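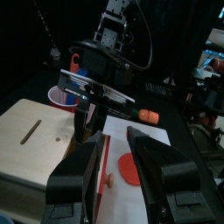 Plunderow Swap Weekend — FAQ
Last updated June 18, 2026

Read this before emailing. Inbox is a mess right now.

What is it?
Board game swap. You bring games you don't play, you go home with games you might. No cash tables, no dealers.

When?
First full weekend in November. Saturday-only tickets are gone as an idea, one pass covers both days.

Where?
Ostaritz Hall, same as last year. Use the side entrance on the parking lot side, the front doors stay locked.

How much?
$40 at the door or online, same price. Kids under 12 free with an adult. No refunds but you can pass your ticket on to somebody else, just send us the new name.

How many people can come?
450. That's the fire limit and it includes us. Last year we had 482 requests so yes, some people got turned away. Sorry. Book early.

How do the tokens work?
Check in a game, get tokens. Small box 1, regular box 2, big box 4. Spend them on anything on the shelves. Tokens don't carry over to next year and we don't buy them back.

Can I get more tokens if my game is rare?
No. We tried that. Arguments all afternoon. If it's worth real money, sell it online.

What condition do games have to be in?
Playable. Missing a pawn or a die is fine if you write it on the slip and tape the slip to the lid. Missing rules is fine if they can be downloaded. Missing half the cards — no. Moldy, no. Smoke smell, please no.

Can I bring puzzles?
Up to 500 pieces, and only if you've counted or recently done them. Bigger ones go to the free table by the coat racks.

Video games?
No.

Handmade or prototype games?
Yes! Sunday morning, the Flullen room upstairs. Sign up for a slot at the desk. Paper boards and borrowed pieces are totally fine, nobody expects finished art. Slots are 40 minutes incuding setup and teaching.

Do I have to stay and play?
Nope. Drop, swap, leave if you want. Open tables are first come.

Is there food?
Ayele is doing lunch both days, lentil stew and flatbread plus something for the kids. Coffee all day. Drinks with lids only near the shelves.

Parking?
Lot is small. Street parking past the library is free on weekends. Don't block the bakery's delivery door, they do tow.

Is the building accessible?
Main floor yes, including bathrooms. Elevator to the Flullen room works but it's slow and fits one wheelchair at a time. Need a table held for you, tell us when you book.

What happens to leftover games?
Pick yours up by 4 on Sunday or they get donated. We can't store anything, not even overnight, so please dont ask.

Can I help out?
Yes. Two-hour shift gets you in free. Sorting and teardown are where we're short. Write "shift" in the subject line.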